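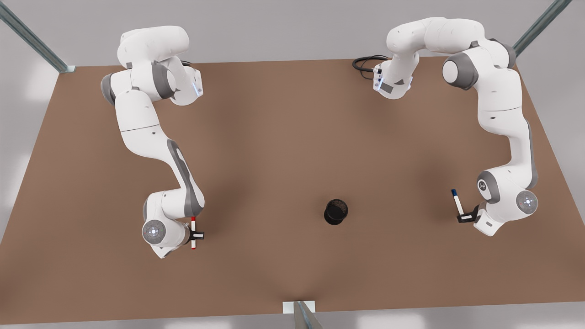

Two arms, two markers, one cup
posted in Home & Shop Automation

tamsin_h
Ok so my question for the group. Red marker in one gripper, blue in the other, black cup in the middle of the table. Put both markers in the cup. It's a sim, nothing on that table but the arms, a cable and the cup. My kid did this at age 2 without being asked. Are we really anywhere near machines doing chores or is this it for the next ten years? Asking because my brother in law wants to put real money into an arm for his shop and I said I'd ask people who know.

nordpen
Depends what chore. Shop floor yes, been yes for ages. Same part same place all day. House no.

One thing though, dropping a thin stick into a narrow cup is harder than it looks. Tip has to clear the rim, wrist has to be lined up, and with two arms they both want the same bit of air over the cup. Somebody waits or they bump.

MurrayB
Sorry but this is the same stuff we saw years ago with nicer rendering. Sim cup doesn't tip over when you clip it wrong. Or it does but it costs nothing. Call me when it's a real cup on my real kitchen counter with the mail and the dog leash and the sticky spot.

severyn.n
@MurrayB sim is where you get your repeats. I ran a pick and drop job in Simix last June, 500 tries overnight, tea in the morning and look at the fails. Can't do that with hardware, you'd be picking cups off the floor till sunrise. Nobody serious stops at sim.

And yes mine tipped the cup. Plenty. Depends on how light you make it.

MurrayB
And how did it do on the real one

severyn.n
Worse. Obviously. Still better than starting from zero. Most of the misses were the marker slipping in the fingers a bit so the angle was off when it got to the cup. Friction numbers were wrong, my fault — I copied them from an old file.

benvinda_m
I clean houses for a living, 3 a day most days, so let me be the chore person in here lol. Putting pens in a cup is maybe the last thing I do in a room. First is figuring out which pens are dead, which one is the kids, whats under the pile of paper. If a machine did the cup part I'd save ten seconds. If it did bathtubs I would buy it tomorow.

tamsin_h
@benvinda_m ok this is the most useful answer so far

nordpen
Agree bathtubs. But wet, curved, slippery and you have to lean on it. Far off I think.

For the brother in law: what does he want it to do? If it's load a machine, one arm, fixed spot, a tray with slots so parts always sit the same way. Skip two arms. Twice the setup and they spend half the time staying out of each others way.

tamsin_h
He does small brackets, wants it to sort them after deburring and box them. Dealer is Simard, they quoted him the Zestix cell, part no. ends 2909 if that means anything. He's also looked at Odow.

severyn.n
Don't know that Zestix one. Sorting loose brackets out of a bin is the hard bit, boxing is easy if they arrive in a row. Get Simard to run it on HIS brackets before he signs. Oily ones too, straight off the bench.

I disagree on two arms btw. One holds the box flap, other one packs. For boxing it's worth it.

nordpen
Or a box with no flaps. A bin. 40 bucks.

severyn.n
customer wants boxes Norm

nordpen
She didnt say that!

tamsin_h
Customer does want boxes, sorry, should of said

MurrayB
I'll give you shops. Never argued shops. House I'm still saying no, and a cup on a bare brown table isn't changing my mind. Put a second cup on there, lying on its side, and have it sort out that one first. Then we'll talk.

benvinda_m
murray you would not pass that test before coffee

MurrayB
Fair

tamsin_h
Going to pass on the "his own brackets, oily" thing. He's seeing the dealer Thursday, will report back.

Contact us | Copyright Home & Shop Automation forum, posts belong to their authors | Back to top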